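Tundura Extends Winter Coat and Blanket Drive to All Three Carrasco Branches

11th December
By Leidy Usuga, Press Office

CARRASCO – Tundura, the household textile repair and resale company, will take donated coats, blankets and bedding at all 3 of its Carrasco branches through the end of winter. Until now the drive has run only at the Prukthorpe Road store. 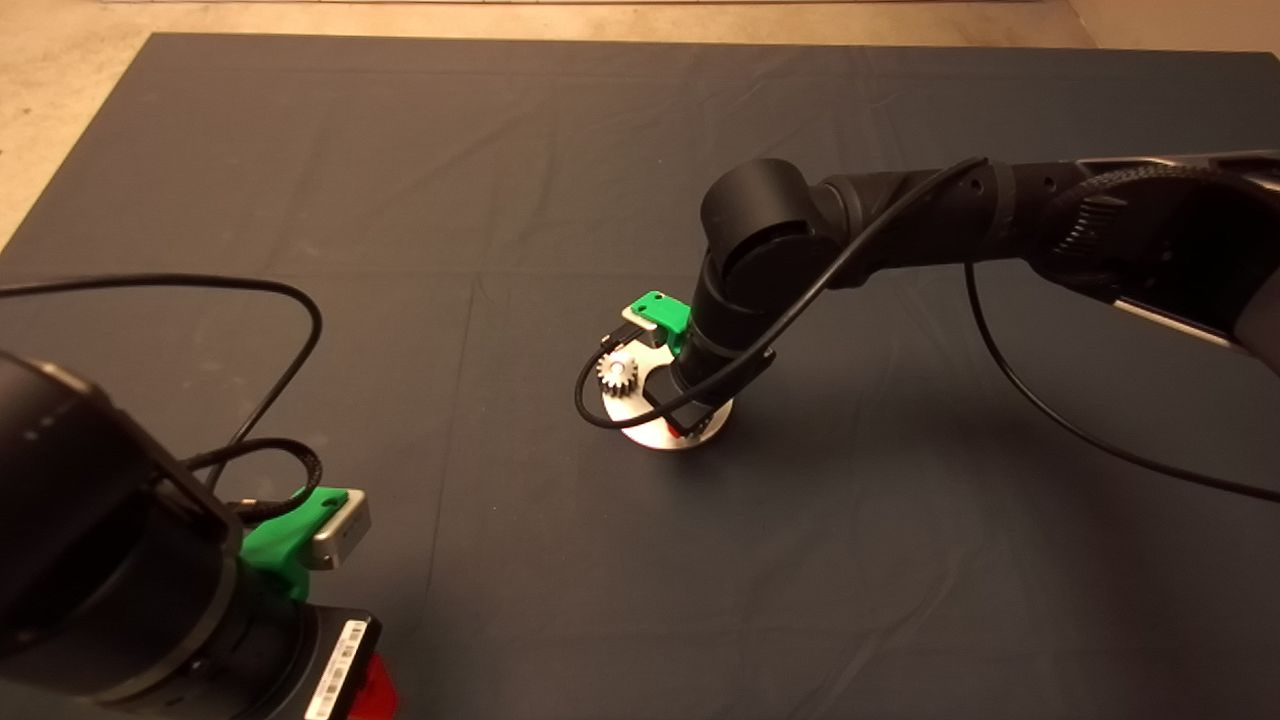

The drive opened in August as a trial. By the end of November the Prukthorpe Road counter had taken in 1,461 items, well over what the company had planned for. Most were adult coats and single blankets. Children's coats were the items most often asked for and the ones in shortest supply, and Tundura is asking families to check closets for outgrown sizes before the holidays.

"We set aside one shelf for this and filled it in the first week," said Ramesh Tomar, general manager of Tundura. "After that we were stacking bags in the break room. Opening the other two counters gives us the storage we should have had from the start."

Donated items are sorted, washed and checked for damage at the company's repair shop on Gikar Street. Coats with broken zippers, missing buttons or torn linings are accepted and will be mended at no cost. Blankets with small holes are also welcome. Pieces that are too worn to repair are cut down for patches and padding.

Of the items received so far, 247 needed a new zipper. Lanying Du, who manages the Gikar Street shop, said zippers take more time than any other job in the drive.

"A seam is ten minutes. A zipper on a lined winter coat can be most of an hour if the lining has to come out," Du said. "We have brought in two more part-time menders for the season and we are still looking for one who can do heavy outerwear."

Finished items are passed to local shelters, school offices and the county's home visiting program, which hand them out directly. Tundura does not sell anything given to the drive, and donated goods are kept apart from the stock in its resale stores.

Roughly 300 coats are ready now and will go out before the end of the month. A second delivery is planned for January, with a third to follow if supplies allow.

The company is not able to take pillows, electric blankets, comforters filled with feathers, or footwear. Items should be dry and placed in a closed bag. They do not need to be washed first. Donors who would like a receipt can ask for one at the counter.

Drop-off hours are the same as store hours at each branch. The Gikar Street shop itself is not open to the public and bags should not be left at its door. Residents who cannot get to a store can call the main line to arrange a pickup within city limits. Pickups are made on weekday mornings and should be booked at least two days ahead.

Schools, churches and workplaces that want to hold their own collection can borrow bins and printed signs. Kumiko Minami, who handles group collections for the company, asks that organizers get in touch early in the month they plan to collect.

Tundura repairs and resells curtains, bedding, coats and upholstery fabric. It also takes in private mending work and offers evening classes in hand sewing and basic machine repair. The winter class schedule will be posted in all branches next week.

Media contact: Leidy Usuga, Press Office, Tundura, Carrasco
© Tundura. All rights reserved. | Contact | Back to top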